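Smoked acrylic drawer organisers: frequently asked questions

Applies to all Flamell countertop units with metal handles. Last revised Sat 9 January.

What is the organiser made of?
The body and drawers are tinted acrylic. It is see-through, so the contents show faintly with the drawers closed. The tint is in the sheet itself and does not rub off.

Why do some drawers have a bar handle and others a knob?
Wide drawers take a bar, which is fixed at both ends so that the drawer can be pulled without twisting. Small drawers take a single round knob. Bars are supplied in two lengths, according to drawer width. All fittings are silver in colour.

Are the handles fitted when the unit arrives?
Units ordered before June were supplied with the handles in a separate bag. All later units are supplied with handles fitted. Check each screw by hand before first use and tighten if required. Do not use a power driver, as acrylic cracks around the hole when a screw is overtightened.

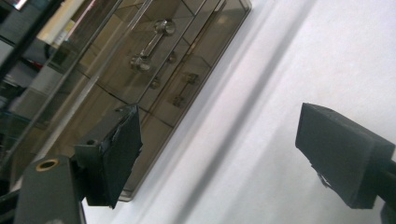 If a handle works loose, remove the drawer, hold the handle against the front and turn the screw from the inside until it stops. A further quarter turn is sufficient. If the handle still moves, the washer is missing or worn. Replacement washers are sold in packs of 20 under the Diniron spares list.

How much weight can a drawer hold?
Small drawers: 225 g. Wide drawers: 1,000 g, spread evenly. An overloaded drawer will drag on the one beneath it and leave fine scratches along the runner.

Can two units be stacked?
Yes, if they are of the same width. Fit the clear pads supplied between them. Do not stack more than two.

How should it be cleaned?
Wash with lukewarm water and a little washing-up liquid, using a soft cloth. Dry straight away to avoid water marks, which are more noticeable on the dark tint than on clear acrylic. Do not use glass cleaner, white spirit, nail varnish remover or anything containing alcohol. These cause a network of small cracks that cannot be polished out. The metal fittings can be wiped with the same cloth.

Can scratches be removed?
Light ones, yes. Use a plastic polish such as Cloren No. 6 and work in straight lines along the panel. Scratches that catch a fingernail are permanent.

Is it suitable for a bathroom?
Yes, away from direct splashing. Perfume and nail products should be kept upright with the lids closed, as spills will mark the drawer base.

Will it fade in sunlight?
The tint may lighten slightly over several years on a sunny windowsill. Panels facing away from the window will change less, so turn the unit from time to time.

Can I buy a single drawer?
Yes. Quote the code on the underside of the unit and the position of the drawer, counting from the top left. Spare drawers are sent out by Mkhize and are supplied without a handle, so keep the old one.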